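Peeling numbers and pink trim on red match kit

Forum: Laundry and Fabric Care > Sportswear

tarn_end
I look after the kit for a youth side. Red polyester shirts, black numerals with a white outline, red shorts with a narrow white band at the waist. 17 sets, bought new before the season. Washed at 40 with a supermarket bio powder, then tumble dried on low. Two problems. The outline is lifting at the corners of the numerals on several shirts, and the white waistbands have gone a faint pink. Supplier is Trellier, who say the care label was not followed. The label says 30 and no tumble drying. I would like to know which of the two did the damage before I change everything.

moxon
The dryer did the numerals. Heat-applied vinyl is held on by an adhesive that softens when warmed. A low setting on a domestic dryer still gets hot enough to start an edge, and the drum does the rest. The pink is a separate matter and is down to dye, temperature and time spent wet in a heap.

Softleyp
Disagree in part. I have tumbled printed shirts on low for years with no lifting. I would look at whether they were washed right side out. Numerals rubbing against zips and against each other will lift an edge with no heat at all.

moxon
Years of the same shirts, or years of different shirts? Adhesives vary a great deal between printers. Mine were fine until we changed supplier, then a whole batch went in a month on the same programme.

Softleyp
Different shirts, fair point. I still say inside out matters more.

tarn_end
They went in right side out, so both of you may be correct. Spin was 1200, if that is relevant.

Consuelo Palacios
It is relevant. I do the washing for two clubs and press my own numerals, so I will set out what I do.

Sort before anything else. Red goes with red. Anything white that is a separate item comes out of the pile, including towels, undershirts and socks. White trim sewn to red cannot be separated, so it has to be protected by washing cool and getting it out of the drum promptly.

Turn shirts inside out. Wash at 30, liquid detergent, no softener. Softener leaves a film on polyester and the sweat smell comes back sooner. Spin at 800 at most. Hard creases across a numeral are where it will crack later.

Dry on a rack or a line, out of direct sun, with the numerals unfolded. I lay everything on a padded bench first and go through it piece by piece for lifted edges before it is hung.

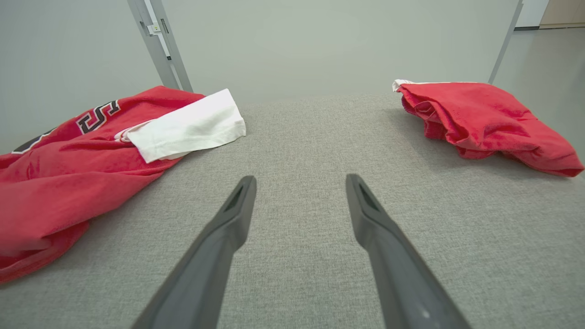
If an edge has lifted, leave it until the shirt is fully dry. Cover it with baking parchment, set the iron to medium with no steam, and press straight down for a few seconds. Do not slide the iron. Let it cool before you touch the parchment. If it lifts again after the next wash the adhesive has failed and the numeral wants replacing.

For the pink bands, try a colour run remover on one pair of shorts first. I use the Widenis sachets. Check the packet says it is safe for coloured fabric, as some are for whites only and will take the red out as well.

Softleyp
800 is cautious. Polyester holds very little water, but a drum full of shorts with elasticated waists at 800 comes out heavy and then sits damp against the white band for longer. I would go to 1000 for the shorts and keep 800 for the shirts.

Consuelo Palacios
That is reasonable if you are willing to run two loads. I am usually not.

kell_b
Does a colour catcher sheet do anything here? I put two in with a Skaltau strip and they came out bright pink, so I assume so.

moxon
It catches loose dye in the water. It does nothing for a wet red shirt pressed against a white band in a kit bag overnight, and I suspect that is where most of this comes from. tarn_end, how long is it in the bag after a match?

tarn_end
Sunday afternoon to Tuesday evening, in December especially. I take the point. Will wash the same day, 30, inside out, no dryer, and test one pair of shorts with the remover. Does the parchment need to be the silicone type?

Consuelo Palacios
Yes. Greaseproof can stick.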